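Zwischenbericht an die Förderstelle: Sortierplätze Vustby
Stand: 06.12.2022

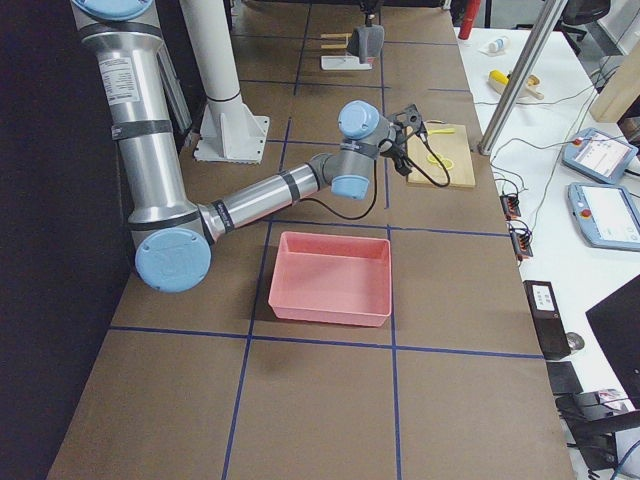 Arbeitstisch mit Papierauflage und blauer Felderteilung, Ablageschale in der Mitte

Seit Oktober werden die Kleinteile aus dem Bestand Petrenko am Standort Vustby sortiert. Der Tisch ist mit braunem Packpapier bezogen, die Felder sind mit dunkelblauem Klebeband abgeteilt. Je Feld ist eine Schale vorgesehen, rechts liegt das Holzbrett.

Erfasst sind bisher 3.471 Teile, davon 343 ohne Zuordnung. Diese gehen im neuen Jahr an Omia zur Prüfung. Von den bewilligten 1.000 Euro für Verbrauchsmaterial sind 199 Euro ausgegeben, vor allem für Papier und Band. Die Schalen hat Lostico gestellt.

Offen ist noch die Beschriftung der Felder. Das Papier muss regelmäßig erneuert werden, der Aufwand ist gering. Eine Änderung des Zeitplans wird nicht beantragt.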